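Section 4. Comparing two hand-held grippers

Use this section when you have a new pair of Flerow hand-held grippers, when you have changed the jaw pads on a pair you already own, or when one hand keeps dropping things the other one holds. The test compares the left unit with the right unit, and both with the Grelton reference pads if you have them.

You need:

The two grippers, with marker plates fitted
Both cables and the controller
One soft test object and one hard test object
The log sheet (Appendix B)
A plain table and a chair

4.1 Before you start

1. Set the controller to Idle. The status light stays amber.
2. Check that each marker plate is fully seated. If a plate moves when you push it with a thumb, tighten the two screws under it and check again.
3. Wipe the plates with a dry cloth. Do not use alcohol. It lifts the print.
4. Connect the left cable to port L and the right cable to port R. The connectors are the same size and will fit either port.
5. Route each cable away from the space between your hands. Leave enough slack to reach the far side of the table with either hand.
6. Set the controller to Ready and wait for green.

Caution: Do not plug in or unplug a gripper while the controller is in Ready or Record. The jaw position sensor can lose its zero point, and you will have to repeat Section 3.

Note: If the ports are swapped, the controller does not show an error. The log will have left and right reversed for the whole session.

4.2 Single-hand test

1. Sit with both elbows clear of the table edge.
2. Pick up the hard object with the left gripper. Close the jaws until the object does not slip when you tilt it.
3. Hold for 20 seconds.
4. Read the squeeze value on the controller and write it on the log sheet.
5. Put the object down and open the jaws all the way.
6. Repeat with the right gripper.
7. Repeat both hands with the soft object.

The squeeze value runs from 0 to 714. It has no unit and should only be compared with other values from the same controller. A difference of up to 28 between left and right on the hard object is normal. A larger difference usually means a worn pad or a bad zero. Redo the zero first.

4.3 Two-hand test

The two-hand test shows faults that the single-hand test misses, mainly late closing and side play in the jaws. Use a soft object. A plush toy works well. Avoid anything with long loose threads, which can wind into the jaw hinge.

1. Place the toy near the middle of the table.
2. Set the controller to Record.
3. Take hold of the toy with the left gripper, then the right, with the jaws facing each other.
4. Keep both marker plates in view of the overhead or head camera. Do not let one hand cover the other.

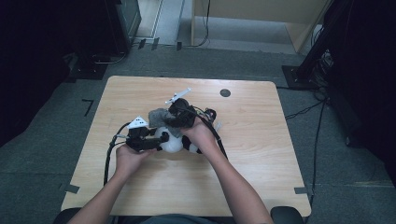

Can I run the two-hand test with pads from two different makers?
You can, as long as you write both pad types on the log sheet and do not use the result to accept or reject a pair.

5. Lift the toy clear of the table and pull gently outward until you feel resistance.
6. Turn the toy a quarter turn away from you, then back.
7. Lower it, open the left jaws, then the right.
8. Set the controller to Idle.

Do the sequence again, this time starting with the right gripper. Keep the same speed for both runs.

Note: If the tracking view drops a marker during step 6, the turn was probably too large. Repeat the run with a smaller turn before you adjust the camera.

4.4 Reading the result

Open the session in the viewer and select Compare. The two closing curves should have the same general shape. Look at these points:

Start of closing. A flat part at the start of one curve means play in the trigger. See Section 6.2.
Peak. On the soft object, a peak above 376 means you are squeezing harder than the test calls for. Repeat with a lighter grip.
Release. A slow tail on one side points to a sticky hinge. Clean it as described in Section 6.4.

Bemham pads are softer than Grelton pads and give a lower, wider peak. Compare like with like.

Caution: Stop the test if a gripper housing feels hot. Set the controller to Idle, unplug the unit and let it cool before you handle it again.

4.5 Storing the grippers

Leave the jaws slightly open. Coil each cable loosely and do not wrap it around the handle. File the log sheet with the pair's serial numbers.

Section revised Wed 9 May. Replaces the earlier text of 4.3 and 4.4.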